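Lists > Household Appliances > Washing and Drying > Thread

Subject: Re: Omell condenser dryer stops early, clothes still damp
From: Branislav Říha
Date: 27 November 2020

Hello all,

I'm replying to the message from July as I've now had the same fault on the same machine and got to the bottom of it. I've left the original in so that anyone searching the archive has both halves together.

> We have an Omell condenser dryer, bought second-hand, and it has
> started finishing early. The display says 59 minutes at the start
> of the cotton programme, counts down normally for a while and then
> jumps straight to the end. The load is still damp, especially the
> towels. The filter is clean and the water tank is empty. The drum
> turns and there is heat.
>
> I rang Kubíček, who used to do repairs for Omell, and they said it
> would probably be the control board. The board costs more than I
> paid for the dryer. Has anyone had this and fixed it for less?
>
> Also, does the timed programme use the same sensor as the others?
> I haven't tried it with a full load.

To take the last question first: no, it doesn't. On my machine the timed programme ignores the moisture sensor and runs for as long as you set it. That makes it a useful test. Put in a normal load of wet cotton, choose a long timed run and see what comes out. Mine came out dry, so I knew the heater, fan and pump were doing their jobs and that the trouble was with the sensing.

The moisture sensor is a pair of metal strips inside the drum opening, just below the filter slot. They measure whether the clothes touching them are wet. If the strips get a coating on them, the dryer reads the load as dry and ends the programme. Fabric softener and dryer sheets both leave a coating. It is thin and you may not see it, and wiping with a damp cloth did nothing for mine.

What I did:

Unplugged the machine and left it to cool.

Wiped the strips with white vinegar on a cotton cloth, rubbing quite firmly along the length. The cloth came away grey. I went over them 2 times and then wiped them with plain water and dried them.

Took out the condenser and rinsed it under the shower from both sides. There was a mat of fluff at the back end that doesn't show from the front.

Cleaned the rubber seal where the condenser sits, and made sure both locking levers were fully turned when it went back in.

After that the cotton programme ran to the end and the towels were dry. I have done 9 loads since with no early stop.

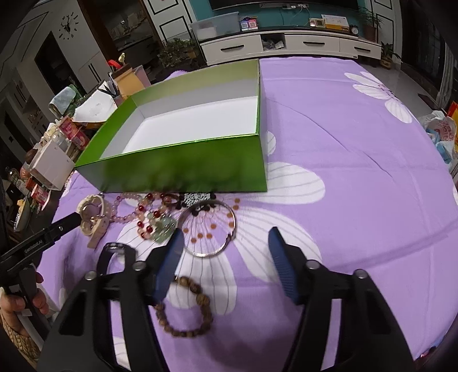

Photo: B. Říha

If cleaning doesn't cure it, look at the connector behind the strips before paying for a board. You need to take off the front panel, which is held on by 6 screws, and you should have the plug out of the wall the whole time. A loose or corroded connector gives the same fault. Someone here had that on a Saltberg dryer a while ago, and the inside of the Saltberg looks very similar to mine. I haven't had my own panel off, so I can't say how awkward the plug is to reach.

I'd also be careful about load size. A couple of shirts in a big drum don't touch the strips often enough, and the machine gives up early even when it is working properly. With small loads I now use the timed programme. Mixed loads are a nuisance too, as thin things dry first and the thick ones stay wet in the middle. I do towels on their own.

On spares, Hutness still list the condenser seal and the filter for this model but not the sensor strips. I asked them by email and they said they could get the strips to order, without giving me a price. If anyone has bought a set, I'd like to know what you paid and whether they came with the cable.

One thing I haven't solved is the buzzer, which no longer sounds at the end of a programme. It stopped before any of this and cleaning made no difference. The setting in the menu is on. It doesn't bother me much, but if there is a known cause please post it.

Regards,
Branislav

This site uses cookies to remember your archive settings. By continuing to browse you agree to their use. Accept | Manage cookies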